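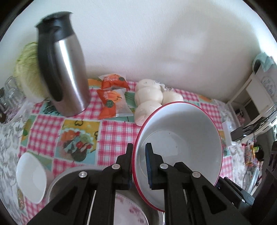
January 3, 2026

Back at the bench after the holiday, and I had quite forgotten how much I enjoy this part of the job. Two hand-held grippers to compare, a table full of crockery, a pot of tea going cold at my elbow, and no telephone to speak of. I had promised myself I would write things down properly this year, so let me try.

The pair under test are the Halász and the Akau. On paper there isn't much between them. Both have parallel jaws, both want the same mount, and the Akau is the heavier by 75 grams (300 against 225, on the kitchen scales, which I trust as far as they go). I did most of the day with the Halász, the one with the blue rubber pads, and I must say I've grown fond of it. The white bowl with the red rim was my first worry. It's a big thing, and taken by the rim and tipped up on its edge it puts all its weight a long way from the pads, so any slackness in the fingers turns into a slow, sickening swing. With the Halász I felt that swing only when I hurried. I did eighteen lifts with each gripper, written up in pencil as I went, and the Halász let the bowl turn in the jaws on three of them. The Akau let it turn on seven, though two of those I put down to my own wrist, which was tired by then, and I've marked them so in the notebook.

What I hadn't expected was to prefer the Akau for anything at all, and yet for the plates it was lovely! Its pads are thinner and slide in under an edge with hardly any fuss, where the Halász has to be coaxed and sometimes nudges the plate along the tablecloth before it gets hold. I spent far too long on this, going back and forth between the two with the same plate, and by the end I could tell with my eyes shut which one I had in my hand, just from the little give at the moment of closing.

Zbigniew Kubiak rang after lunch to ask how the Mollel controller was behaving. I told him it was much better since the update, but that it still closes a touch late if I squeeze the trigger gently, as though it were waiting to be sure I meant it. He thinks that is a setting and will send me the page. He also wanted to know whether I had tried the steamed buns yet, and I had to own up that I hadn't. Soft things frighten me a bit. In July I flattened an entire bag of rolls for the Plorkent people with a grip force I had sworn was gentle, and they were very kind about it, but I still go hot when I think of it.

So the buns are for tomorrow, one at a time, starting with the force right down at the bottom and creeping up. I should like twenty-four good lifts across the two grippers before I let myself form an opinion, and I shall try to swap hands halfway so that the second gripper doesn't always get the worst of me.

Other things, before I forget them. The left jaw on the Akau wants a drop of oil. Order more pads, the blue ones if they still do them. Ask Zbigniew about the longer cable. And ring my sister back, who has been waiting since New Year's Eve to tell me about the new kitchen.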